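Grotitz Play Kitchen Set: Small Pans, Big Hit

Reviewed by Iona Gunn
September 7, 2023

I bought the Grotitz set in August for my niece's birthday, kept it at my place for a week "to check it over," and ended up ordering a second one for our own house. So you can guess how this review goes!

First impressions

The colors won me over right away. I was braced for everything in the same loud pink, but the frying pan is a proper pink, the other pan is much paler, and then you get a white kettle and a big blue-gray mixing bowl to calm things down. It looks like a kitchen somebody picked out piece by piece.

Playing with it

The frying pan gets used the most by a mile. The handle is long and thin, which suits small hands better than the stubby ones on our old Partington set, and my four-year-old can flip things with it (mostly onto the floor). The kettle comes second. It has a nice round body and an arched handle, and we have been served more than 330 cups of tea.

The knife block surprised me. I figured it would be the piece that got ignored, but pulling the knife out and sliding it back in is apparently a whole game. Keith Henare, my brother-in-law, wanted to know if they made one in his size.

The bowl is plastic with a thick rolled rim, easy to grab, and roomy enough that at cleanup time half the set goes in it. I do wish there were a lid.

The two pans first, then the bowl, knife block and kettle:

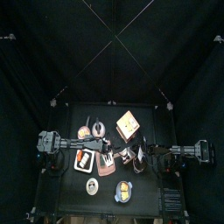
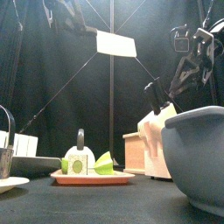

Gripes

The pink cutting board marks up if you leave crayons on it, so wipe it down the same day. The printed sheet with the set is tiny and I lost it within the hour. I'd also love a second spatula, as sharing one has caused some serious diplomatic incidents in our kitchen.

Would I buy it again?

I already did! The second set is just as good as the first, and my niece has moved hers into the bathtub.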